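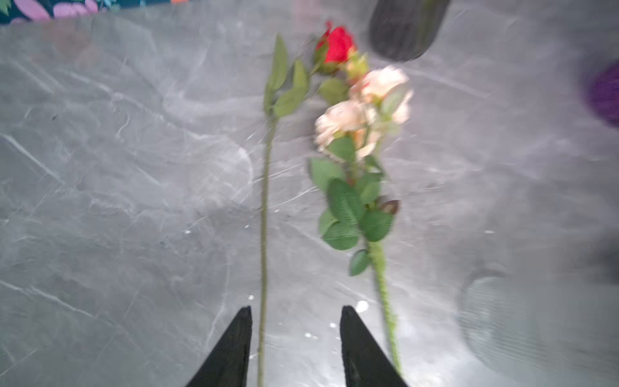
Red artificial rose, long stem, on gray marble pattern.

On Keeping a Guest Room

The guest room at Gronis has been in regular use since December, and a short statement of how it is run is now due. Friends and relatives planning a stay this summer are asked to read it before writing to me.

The room sleeps 2. It is offered free of charge for up to 7 nights, and longer stays are considered on request. Keys are collected from Bożena Gajewski next door, who should be given a day's notice. Sheets and towels are provided. The window sticks in damp weather and must be lifted slightly before it is pushed.

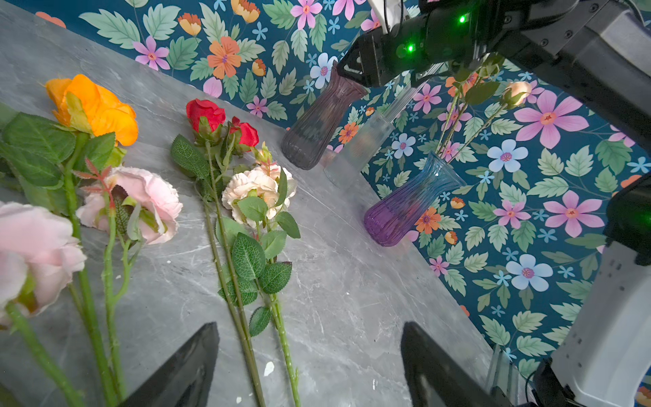
Heating has been the largest expense. The old radiator was removed and a new one fitted by the Tokarz firm at a cost of 280 dollars, including the valve. The room now holds its warmth overnight, and the second blanket has been returned to the hall closet. It remains available to anyone who wants it.

Breakfast is served in the kitchen until nine. Guests who rise later will find bread, butter and coffee on the counter and are welcome to use the stove. In the past I prepared a full table for every visitor. The practice has ended, and I do not expect to resume it.

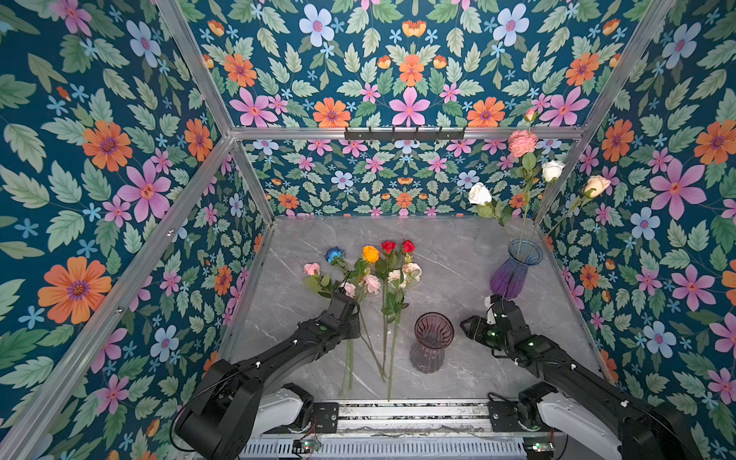
Hrvoje Obradović wrote to me that a guest who has traveled all day wants a lamp beside the bed and a place to open a suitcase, and that everything else can wait until morning. He also asked that the clock be taken out, as its ticking had kept him up.

Both points were accepted. The clock has gone to the landing. A folding luggage stand was bought secondhand, and the reading lamp was moved from the desk to the left side of the bed, where the only free outlet is. 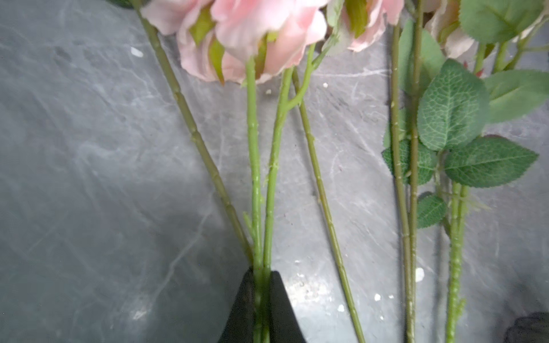 Parking on the street is limited to 21 hours at a stretch, a rule that has caught more than one visitor. Cars staying longer should be left behind the bakery, by arrangement with Leszek Górecki. Dates in the last week of summer are already taken.

Contact: Edmund Wieczorek | © June 2026 | Back to top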